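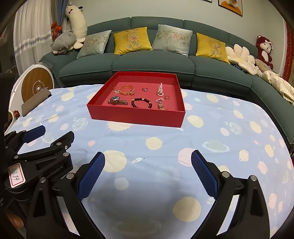
Zekeck small-object gripper comparison: jewellery box set

Version of 17/10/2020
Maintained by Zoila Castaño and Tuncay Karaca

What is in this set

The set contains 671 short recordings made with hand-held grippers over a table in a living room. We wanted to compare two kinds of finger pad, ribbed and smooth, on small things which are difficult to hold: rings, bead bracelets, watches with a metal band. The objects lie in an open red box with low walls. The cloth under it has a print of planets and suns, and we kept it on purpose, as a plain table makes the tracking look better than it is.

Each recording has the video of the gripper camera, the opening width of the fingers and a text file with the name of the target object. Recordings shorter than 2 seconds were removed.
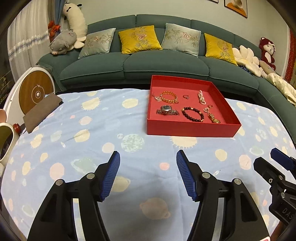
Ribbed pads on the two front fingers, with the jewellery box at the far side of the table.

Folders

palomino: ribbed pads, all objects
vindcombe: smooth pads, all objects
check: 20 recordings which both of us labelled separately

The folder names are only our names for the two pad versions. They say nothing about the quality.

How the trials were judged

A trial is good when the object is lifted over the wall of the box and stays in the fingers until the end of the recording. If a second object comes up together with the first, we write "double" and the trial is not counted as good. This happens mostly with the pearls. For the watches we accept a grip on the band or on the case.

Known problems

The front wall of the box can hide the lower part of the objects in the front row. Please do not use these views for measuring the size of an object.

The pale pieces have little contrast in some light. Tuncay has corrected the labels by hand, but only for the first 50 recordings of palomino. The rest is still to do.

The width values in vindcombe are stored in millimetres and in palomino as a part of the full opening. The script genex_convert changes both to millimetres. Run it before you compare anything.

Questions and corrections

Write to Zoila for the recordings and to Tuncay for the labels. Please include the folder name and the recording number.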